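Filed under: Workshop > Robot arms > Teaching by hand

How to Teach Your Arm a Pick-and-Place Task by Remote Control

May 2025 | 41 shares | 10 comments

When I first set up my arm with the Tusero controller, I spent most of December trying to program every move by number, and I would not wish that on anyone. Showing the arm what you want is so much friendlier! You drive it through the job yourself, the software records what you did, and after enough rounds it starts to get the idea. My practice job is moving small things around a tabletop next to a checkered board. 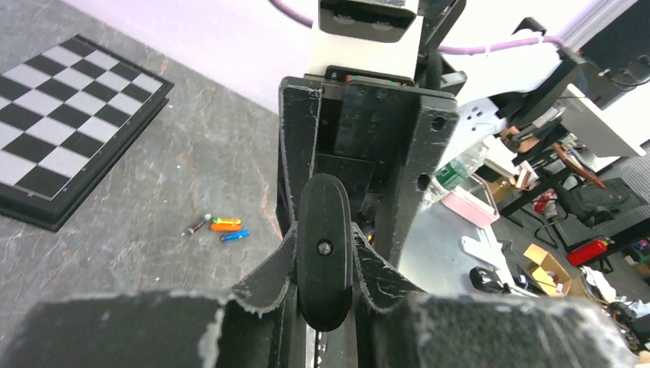
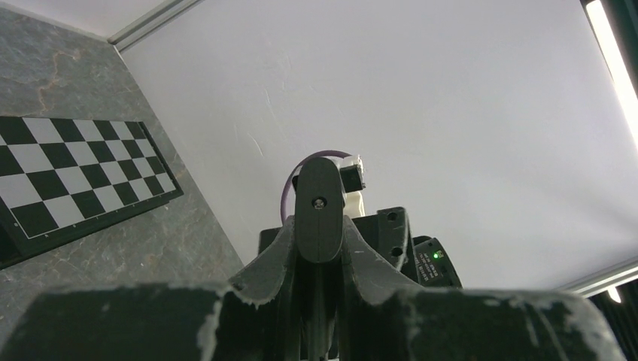
Start with the wrist camera. Open the live view in Gadel and drive the arm slowly over your whole work area, watching the screen the entire time. If you can't do the job while looking only at the screen, the arm won't manage it either (I learned this after recording an entire evening of very confident demonstrations with the target hidden behind my own gripper).

Next, pick a home pose and save it. Every demonstration should begin and end there. Then decide how you're going to grab the object, and stick with it. I like to come in from above, stop for a moment, close, lift straight up, and only then travel sideways.

Now record 10 practice runs and throw them all away. I mean it! Your hands need that time to settle down, and the early ones are always full of little wobbles and second thoughts.

After that, record for real. Move the object a bit between runs, turn it a little, and try the far corners of the table too. If you fumble a grab, back up and try again while still recording, as long as the recovery is smooth. A few of those are good for the arm to see. Delete the ones where you bumped the table or stopped to scratch your nose.

My first set had 23 good runs and the arm was hopeless at anything near the edge of the table. By the time I reached almost 514 it was quite dependable, although you may need far fewer if your object always sits in the same spot.

Save your runs in small batches and take breaks. Tired driving looks like tired driving when the arm plays it back to you.

Comments

grillari_fan: Does this work with the older Hopkin joystick, or do I need the leader arm?

Author: The joystick is fine for straight lifts. Twisting the wrist with it takes some patience, so give yourself extra practice runs.

benchmouse: Throwing away the first batch hurt, but my second batch was so much cleaner. Thank you!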